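Washing and re-sorting the brushes

Posted May 18, 2025

The last time I did this was in February, and I did it badly. I washed everything at once, stood the brushes upright in a mug to dry, and by the end of the week the ferrule on my favorite powder brush had started to wobble. Water runs down into the ferrule when a brush dries head up. The glue softens, the handle swells a little inside the metal, and the joint goes. I knew this and did it anyway.

Current procedure is as follows. Lukewarm water, bristles pointing down the whole time. One drop of unscented dish soap per large brush, half that for the small ones. Work it in the palm, rinse, repeat until the water runs clear. Press in a folded towel, reshape the head with two fingers, lay flat. Drying time in my apartment is 8 hours for the small heads. The dense powder heads can take up to 20, depending on the weather.

I tried the Hameck solid cleanser that Quyên Từ recommended. It removes cream products faster than dish soap and leaves more residue, so the rinse takes longer. Total time comes out the same. I still use it for concealer brushes.

Storage was the other problem. I had been using a drawer tray from Arneline with three shallow sections, and the long handles never fit. They sat at an angle across the dividers and the drawer caught on them. The replacement is a plain clear acrylic box with two compartments. I prefer clear walls for this because powder dust shows up right away and I'm more likely to wipe it out.

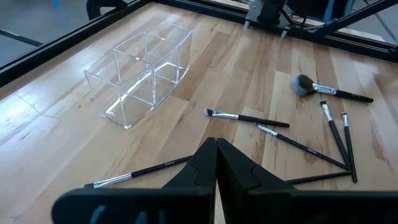

The sorting rule is by product type. Powder brushes go in one compartment, anything that touches cream or liquid goes in the other. I had sorted by size before, and that put a small cream brush next to a small eyeshadow brush with nearly the same head. I picked up the wrong one often enough to ruin a pressed shadow. A pan with cream on it forms a hard film, and scraping it off with tape wastes a layer of product each time.

Within a compartment I keep all the heads at the same end. Large brush in first, against the wall, then the thin handles beside it. If a fluffy head is packed under other brushes it dries into whatever shape it was pressed into, and mine came out with a flat side that took two washes to correct.

Abdelghani El Fassi asked in the comments on the last post whether black handles hide wear. They hide stains well. They don't hide chipped lacquer, and chips near the ferrule are the ones to watch, as water gets into the wood there. The printed lettering is the first thing to go on mine. Once it is rubbed off I have no way to look up a replacement, so I now write the model names down in the same notebook as the wash dates.

Remaining items: find a thin liner for the bottom of the box, probably the ribbed silicone kind, cut to size. Nkuna sells it by the roll, but the roll is much longer than I need. I will check the hardware store in Plernville first. Next wash is in two weeks for the cream brushes and four for the rest.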